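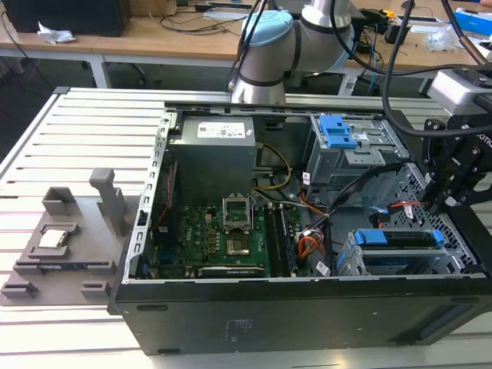 Computer case on its side, side panel off.

Section 14: Packing with the Lirkwood lunch box

1. Wash the tray and lid in warm, soapy water before first use.
2. Fill the small cup with dip or yogurt, up to the 100 ml line. Press its lid on until it clicks.
3. Put sandwiches or pasta in the large section. Let hot food cool first.
4. Add fruit last and close both latches.

Note: The box holds 333 ml of soup only with the Erix insert fitted.

Caution: Do not microwave the outer lid. Eat chilled food by lunchtime unless an ice pack is used.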